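The Basket on the Floor

Small apartments collect small things, and the living room gets most of them. For our December pages I asked to see how a normal family room is kept in order, and I was sent to Tolalora, where the apartments are narrow and the balconies are good. I expected many boxes and labels. The room has one low cabinet under the television, one basket, and a floor that is left free almost to the balcony door.

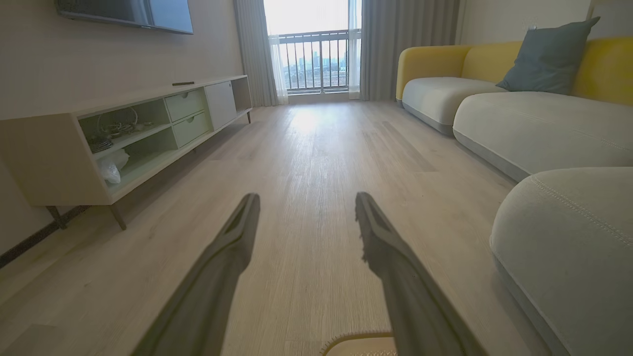
Page last changed: 26/03/2018

The cabinet is the part I liked first. It stands on legs, so a broom can go under it, and the drawers are a soft pale green. Two drawers are enough, the family told me, if you are strict. One is for papers and the other is for batteries, tape and the small tools which have no other home.

The open shelves are more difficult. In every house I visit, the shelf near the television becomes a nest. Here it has the cables, and below them a white plastic bag. I think it is the honest corner of the room, and I would not trust a home without one. A shop like Vulten will sell you a cable box with 6 openings, but the family prefers first to find out which cable belongs to which thing. They have been finding out for two years.

Then comes the basket. It is light, it has two handles, and it goes where the mess is. In the evening it travels from the couch to the cabinet and then to the bedroom, and it must be empty before 7 in the morning. This is the only rule they keep always.

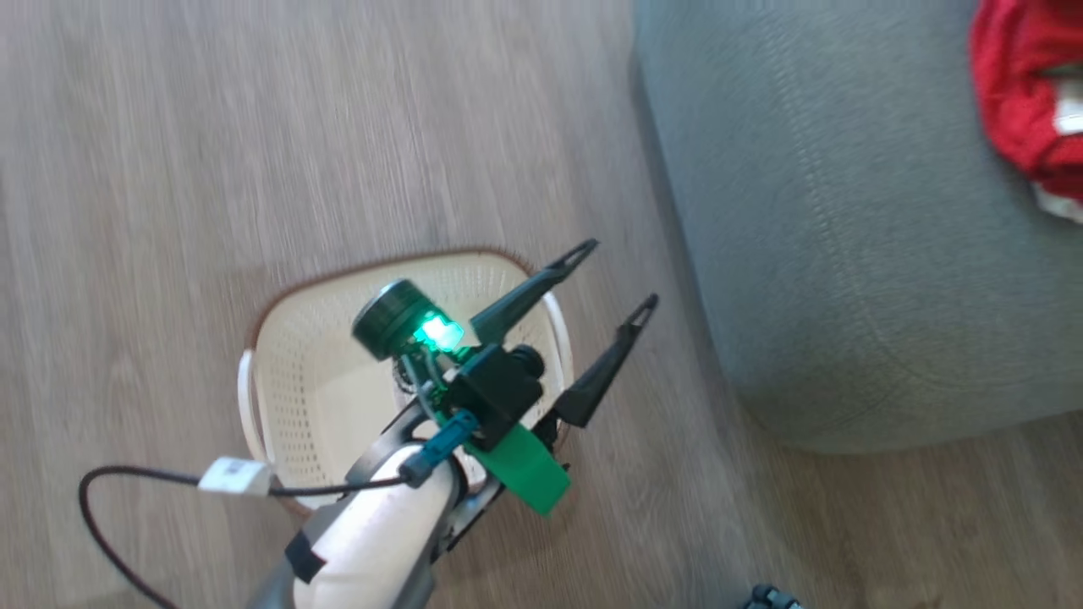 A perforated basket with a brown rim, on the floor by the gray seat.

I asked if a bigger basket would be more practical. They tried one from Tastis, deep as a bucket, and things stayed in the bottom of it for weeks. In a shallow basket you see everything, and so you feel a little ashamed and put it away.

The remote control has its place on top of the cabinet, and the long curtains do the rest of the decoration.
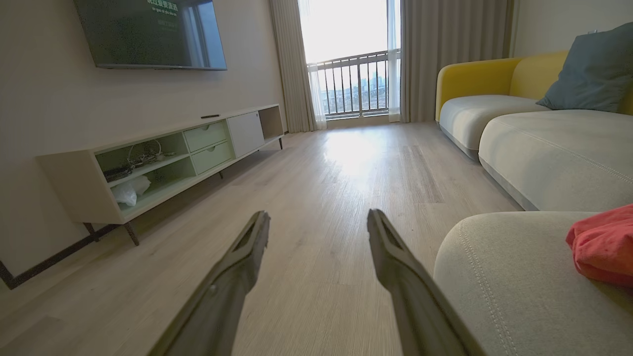 Lozano wrote to us that a basket only moves the mess from one room to the other, and that in a home with children you would need 1000 of them. I have read this letter several times. For the bedroom I agree with it, but in my own living room I have now put a basket by the couch.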